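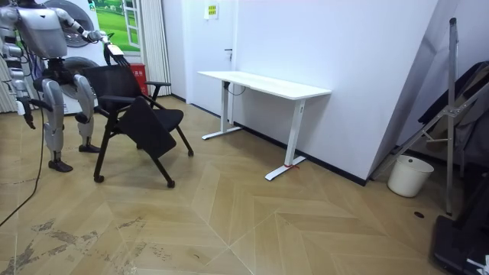

## 29 September 2024

Back room again. Said I'd do an hour, did most of the afternoon. Still crowded on the left, no idea where half of it should go.

The black chair stays. Mesh back, castors, flap thing folded up in front of the seat — Rocío wants it for the Drisbridge evenings, no room for tables so fair enough. Must ask Osamu if he's got more like it. Herkley want 200 for five, daft money.

Little red bin by the curtain, keep. Curtain needs a wash, never mind, Decmber job. Green landscape picture stays up too, I like it, the window one. R. says it's naff.

Two big round grey things still stacked. Not lifting those on my own, not with my back.

To do — oil door handle, ring Gallardo re skip, find the tape measuer. Chair legs squeak. Tea was toast. Bed.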